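Grants > Community Organizing > Resmont Youth Voice Project > Progress Reports

Progress report to the Mondal Fund, covering the months through May

Dear friends at the Fund,

I have put off writing this for longer than I should have, mostly because every time I sat down, one of the students came by with something better to talk about! We are now well into the second half of the grant, and I'm glad to say the project looks a good deal like what we promised you, with a few detours.

As you'll remember, the aim was to help high school students in Resmont and Grutley speak up about the late bus, which was dropped from both routes last winter. We started with six students and now have 11 who come regularly. They wrote their own petition (we only fixed the spelling) and took it door to door in the Trellutitz apartments, where they collected nearly 2,000 signatures. 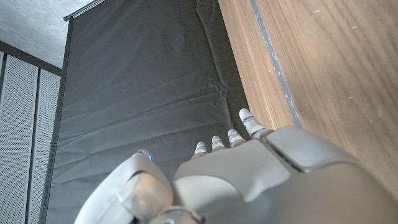 Robotic hand against a dark gray backdrop.

Sewwandi Seneviratne spoke for the group at the May school board meeting. She had never used a microphone before, and her first sentence went by so fast that the chair asked her to begin again, so she did, and then she talked about her mother's night shift and the long walk home along the county road until the room was very quiet. The board agreed to put the bus on its next agenda. It has not promised any money, and we have told the students so plainly.

Two things have been harder. Our Grutley meetings are thin, partly for want of a bus, and we spent more on rides than we had budgeted. Gayan Bandara has moved part of the printing money over to cover it, as your office allowed. We also lost a few parents who felt the petition was too sharp in tone, and Asanka Wanigasekara has been calling them one by one, with long and mostly friendly conversations.

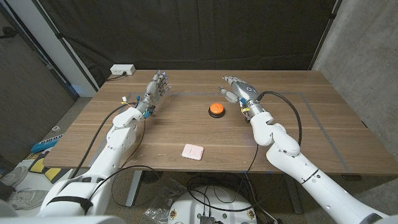 Lieven Postma wrote to us after the board meeting that he still thinks the petition should have named the superintendent less often, but that he would sign it again tomorrow, and that he wants to know when the Grutley students will get their own turn to speak.

We would like to know that too, and the plan is for them to lead at the next meeting. Practice starts at 6 in the evening at the Resmont library, and anyone from the Fund is very welcome to come and listen. The spending sheet will follow under separate cover.

With warm thanks,
Zeyu Jiang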